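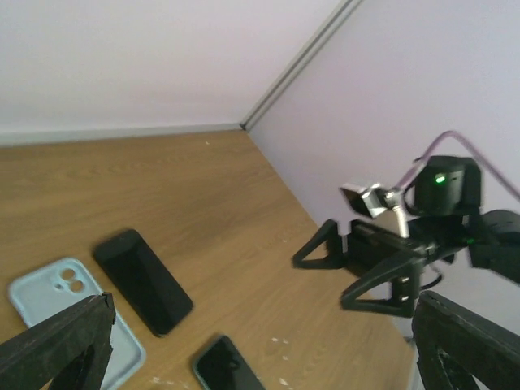
Step 1. Check that the grant covers your export costs

The Okier export grant pays back part of what a small firm spends on entering a new market. Eligible costs are trade fair fees, translation, product testing and legal advice on distributor contracts. Salaries and stock are excluded. The smallest claim accepted is 600 dollars.

Step 2. Register the firm

Create an account on the Bumadano portal with your tax number and the firm's legal name. The name must match the trade register exactly, including any "Inc." or "LLC". Activation takes 2 working days.

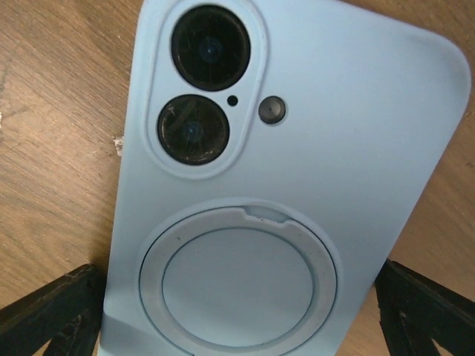

Light blue phone case, back view.

Step 3. Prepare the product sheet

Enter one line per product, up to 20 lines. Each line needs a tariff code, a unit price and the country of origin. Group color variants under one code. If the code is uncertain, request a ruling first; the Hebden office does not correct codes after filing.

Step 4. Upload quotes and file

Attach a written quote for every cost above the minimum claim. Quotes in other currencies are converted at the rate on the filing date.

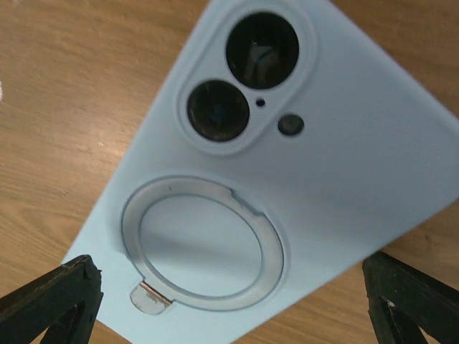

Do not sign supplier contracts before the approval letter is issued. Costs committed earlier are rejected in full. Once approved, the firm has 12 months to spend the money and send paid invoices to Grurnham for settlement.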